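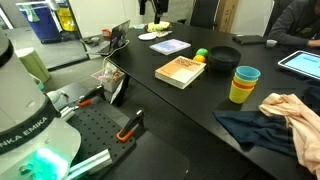

Two clamps on a perforated mounting plate.

Arnham Glossary of Workshop Terms
Data card, version 2

Summary

The Arnham Glossary is a set of 400 English terms used in small workshops for holding, joining, cutting, measuring and finishing. Each entry gives a headword, its part of speech, a plain definition, and at least one sentence showing the term in use. The glossary was compiled for adult education programs, technical translators and libraries. It may also be used in spelling, reading and search tools.

Version 2 replaces the first release in full. Entry numbers have changed, and users who stored the old numbers should match on headword and sense instead.

Contents of the release

terms.csv: one row per sense, UTF-8, comma separated, with a header row
variants.csv: regional and older spellings, linked to terms.csv by entry number
sources.csv: short codes for the printed and spoken sources
CHANGES.txt: corrections made after the first release
LICENSE.txt: full terms of use

Fields in terms.csv

There are 12 fields in each row.

entry_id: a whole number, unique to the headword
sense: a lowercase letter, blank where the word has one sense only
headword: the term in its usual written form
part_of_speech: noun, verb or adjective
trade: the trade in which the sense is most often used
definition: no longer than 400 characters, including spaces
usage: a full sentence in which the term appears
plural: given only where the form is irregular
region: blank where the term is in general use
status: current, dated or obsolete
source_code: refers to sources.csv
editor_note: free text, often blank

A headword with several senses takes one row for each. "Dog," for example, appears as a bench fitting, as a lathe accessory and as an iron fastening used on heavy timber. All three rows carry the same entry_id.

Sample rows, shortened

clamp, noun, general: a device that holds work in place by pressure. "Leave the clamp on until the glue has set."
cramp, noun, joinery: another name for a clamp, chiefly British. "He reached for the longer cramp."
fence, noun, woodworking: a straight guide against which work is moved. "Check the fence before the first cut."
proud, adjective, joinery: standing slightly above the surface next to it. "The plug was left proud and planed down later."
kerf, noun, sawing: the slot made by a saw blade. "Allow for the kerf when marking out."

How the terms were collected

The first list was drawn from three groups of material: the Kasprzak trade catalogs held in the Arnham reading room, course handouts from evening classes, and recorded talks with retired joiners, fitters and upholsterers. Alaric Pettigrew served as general editor and wrote the greater part of the definitions. A second reader checked each definition against its source and marked any point of doubt in the editor_note field.

Terms were admitted when they appeared in two sources that did not depend on each other. Brand names were left out unless the name is now used as a common noun. Words heard only in a single shop were recorded separately and do not form part of this release.

Spelling follows American practice. British forms are given in variants.csv, and in a small number of cases, such as "cramp" above, as headwords in their own right when the word itself is different.

Known limits

Coverage is uneven. Joinery and metal fitting are well served. Upholstery is fair. Leatherwork and bookbinding are thin and should not be relied on for teaching without a further source. Plumbing and electrical terms were excluded from the start, as the Hatano word list already treats them at length.

The region field reflects where a source was printed or where a speaker was trained. It should not be read as a full account of where a term is used. The dated and obsolete labels are editorial judgments, and several were disputed during review. Where the readers could not agree, the milder label was kept.

Usage sentences were written by the editors except where the source code begins with S, which marks a spoken source. Spoken sentences were lightly edited for length. The names of speakers have been removed at their request.

Compatibility

The files open in any common spreadsheet program. Users of the Cuteo reader should import terms.csv before variants.csv, or the links between them will not be made. Some older programs convert the headword "true" to a logical value on import; setting the headword column to text prevents this.

Terms of use

The glossary may be copied, adapted and printed for any purpose, provided that the source is named and changes are stated.

Suggested citation: Pettigrew, A. (ed.), Arnham Glossary of Workshop Terms, version 2.

Corrections

Corrections should state the entry number, the sense letter and a printed or recorded source. Proposals received before December will be considered for the next release. Proposals for new terms should include a sentence showing the word in use.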